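Nundance Laundry Set, README

Welcome, and thank you for downloading. The Nundance Laundry Set goes along with the Nundance hand-held gripper kit, and we put it together so that people who buy the kit (or are still making up their minds) can see what everyday recordings made with it look like before they start on their own.

What's in it

There are 1583 recordings in this release, made in 16 homes in and near Lavham. Each one covers a single garment, start to finish, and most run under 40 seconds. The garments are the ordinary sort: t-shirts, towels, pillowcases, and a good many children's pajamas, which turned out to be harder than any of us expected! Every recording comes with the head camera video, the opening width of both grippers, and a short text note typed in by the person doing the folding.

How the work goes

The person wears the head camera, takes a gripper in each hand and works on whatever surface they would normally use at home. That might be a table or an ironing board, but beds are by far the favorite. We ask people to take hold of the garment at two points and spread it before the first fold, and beyond that we leave them to their own habits, because those habits are a large part of what we wanted to keep.

With a t-shirt it's common to have one gripper at the side or hem and the other up by the collar, where the cloth likes to bunch.
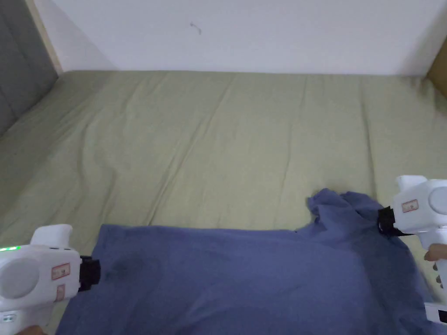 Folders and files

Each home has its own folder, and inside it there is one subfolder per garment. The file called notes.txt is worth reading first. Gripper widths are in millimeters, left hand in the first column. If you use the Holzer viewer, open the whole home folder at once and it will line everything up for you.

Known problems

In 10 recordings the right gripper width drops out for a moment. We left them in and listed them in dropouts.txt. Dark garments on dark bedding can also be hard to make out, especially in the evening sessions.

Terms

Free for research and teaching. For use in a product, please write to us through the Flollau store page, where the kit is sold as well. The next release is planned for June and will add socks.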